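4. What people call the stone on their counters

I started this part of the study thinking it would be the easy one. We had the survey back, we had 845 people who had each told us about the counters in their own kitchens, and all I wanted was a tidy table of color words. Marble is gray, or green, or white, or black, and off we go. Well, the table never got tidy! The same person would call a counter "sage" on page one of the form and "kind of slate" on page three, and both answers seemed perfectly fair to me.

So instead of cleaning the words up, I decided to look at how they were used. The stones in the middle of the range gave us the most trouble, and they're the ones I care about here. Take a gray-green marble with white streaks and cloudy patches, as in Figure 3. Is that green? Our dealers' catalogs say yes, because green sells at a different price. People who cook on it mostly say gray, and then add something about green when you ask them a second time.
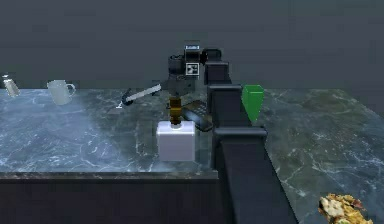 Home Interiors Research Group, Department of Design and Everyday Language

The second asking matters more than I expected. In the first round we had people write down one color word and nothing else. In the second round they could write as much as they liked, and that's where the good stuff was (one man gave us a full page on his mother's pantry shelf, which I have kept, and which didn't fit any of our codes). Put together, the two rounds came to 2,743 separate phrases. I read all of them, Ingegerd Sandberg read all of them again without seeing my codes, and then we sat down and argued.

Most of our arguing was over what to do with comparisons. "Like pond water" is a color phrase, but it's also a small complaint. "Like the sky before snow" is a color phrase too, and the person who wrote it clearly loves her kitchen. I wanted to code both under gray-green and move on. Ingegerd wanted a separate code for liking, and she was right, so we went back to the start in March and did the lot again. If you're planning anything similar, put the liking code in from day one and save yourself the winter.

Once we had it in, a pattern showed up pretty fast. People who had picked the stone themselves used plant and weather words: moss, fog, sage, storm. People who had moved in and found the stone already there used plain words, or words for things you'd rather wipe off. We saw this with both of the showroom names we asked about. Nimri is sold as a green and Sternine as a blue-gray, and the pickers followed the catalog quite loyally in both cases. The movers-in had never seen the catalog and went their own way.

4.1 Blue, gray and the trouble with daylight

We asked people to fill in the form at the counter, and to note whether the lights were on. I'd love to say this was a careful design decision. It was a line at the bottom of the form that we added just before printing. But it gave us our clearest result, because "blue" turned up far more in forms filled in by daylight, and "gray" took over in the evening. Quite a few people crossed out one and wrote the other. I treated a crossing-out as two answers, which you may disagree with. 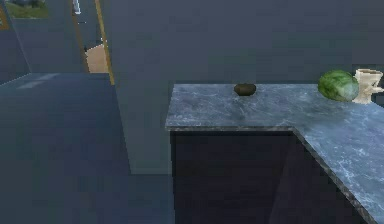
The other thing the crossings-out taught me is that people think there's a correct answer and that they might be getting it wrong. "Blue?? my husband says gray" was a common sort of note. Earlier work on paint and fabric hardly ever sees this kind of worry, I think because a paint can has its name on the lid. Stone doesn't come home with a label. Only nearly 60 people could tell us the trade name of their own counter, and most of those had bought it through Gosum, where the name is printed on the invoice.

Veining made all this worse (or better, if you enjoy this kind of thing as much as I do). When the veins were strong, people stopped naming the stone and started naming the veins. "White lines" or "milky bits" stood in for the whole slab, with the background left out. We coded these as incomplete at first. Then Ingegerd pointed out that this might be exactly how people see their counters while they're making a sandwich, and I couldn't come up with a good reason to throw the phrases away. They're in the Vamer word list under their own heading, with the original spelling.

One warning about the list before I move on to floors. The plant words lean heavily on what grows near the person answering, so "moss" and "sage" shouldn't be read as fixed shades. I tried matching them to paint chips for an afternoon and gave up by four o'clock. For the floor data in Section 5 we kept the free phrases and dropped the one-word round completely.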